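07/12/2022

At the Tedville shop until late. Kenneth Tiongson had the left arm talking to the right one by noon, and I spent the afternoon on finger gains. 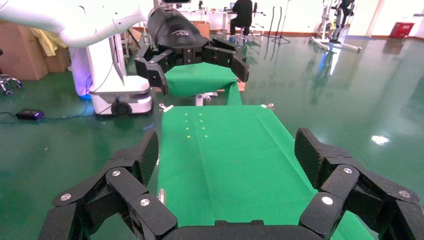 Right hand open over the cloth, other arm holding the second piece.

Dropped the closing speed to 45 percent and it behaves better. Tsung-han Chow wants to go lower still. The box with the torn rear flap is our target for now, and the yellow marks in front of it are enough to line up on.

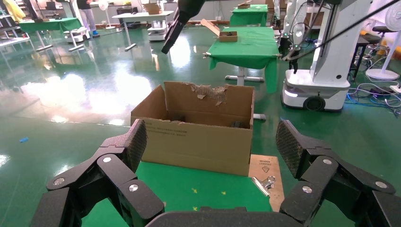 Grip force is still my main worry - 7 settings tried, 3 worth keeping. The wooden block sits between two strips of black foam, so the fingers have little space to come in. Must order more foam from Vesdale.
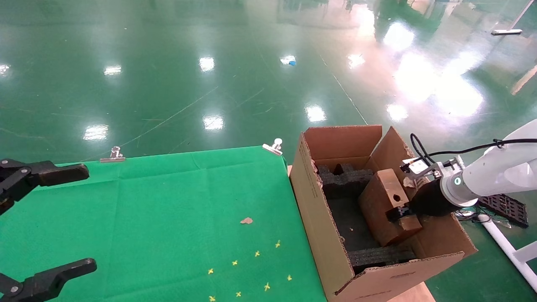
Force log goes up to run 476. Home, soup, bed.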